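New table in at the Grirkness workroom

The long-awaited wooden table has arrived at the Grirkness workroom, and it is a beauty! After months of making do with two trestles and an old door, members of the Small Boxes Group now have a proper surface to spread out on, in a light oak shade with the grain running through it in stripes of beige, honey and tan.

The table was made by Rácz, the joinery on Prirberg Lane, and paid for with the 300 pounds raised at the summer open day plus a gift from the Trilteron hardware shop. It came up the stairs in one piece - a tight squeeze at the second landing - and was in use the same afternoon.

First on to it were the little cube boxes the group has been working on since spring. Each is a small white cube with a round metal lid, and the fun is in how differently they all come out. Some makers like the lid dead centre, others let it sit a touch to one side, and there has been plenty of cheerful argument over which looks better. On the pale wood the white looks wonderfully crisp, and the silver catches the light every time you walk past.

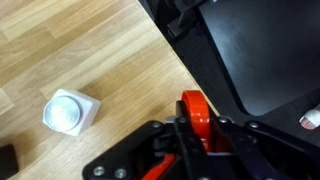 Grirkness News, November 2018, page 13

The group hopes to have 50 boxes finished for the winter show in December, when they will be set out along the full length of the new table for everybody to see (and lift the lids, of course). Visitors will be able to put a slip of paper with a wish or a riddle inside any box they like, and the slips will be read out over tea at the end of the afternoon.

There is still room for a few more makers. You don't need any experience and all the materials are provided, though it helps to bring an apron and a soft cloth for polishing the lids. Please put a mat under your mug when you sit down - the oiled top is lovely to work on but it does mark. Names can go on the sheet by the workroom door, and the show entry forms are in the tray underneath.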